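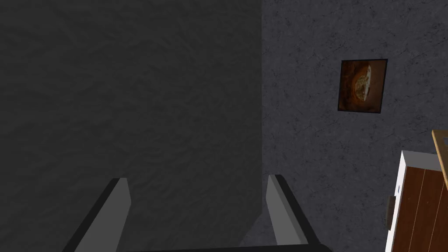
How often should we recheck the grip force limit?
Every 200 hours of run time, and again after any change of finger pads. Write the reading in the cell log with your initials -- it takes 11 minutes and it's a great habit to get into!

Who can sign off on a new limit?
Aleksandra Krajewska or Gitau Kashindye. Both know the Joletti rules inside out and love getting questions, so ask early.

Can I test a new program in simulation only?
For a first pass, sure! Before full speed, run it slowly on the real arm too, with a second person at the stop button.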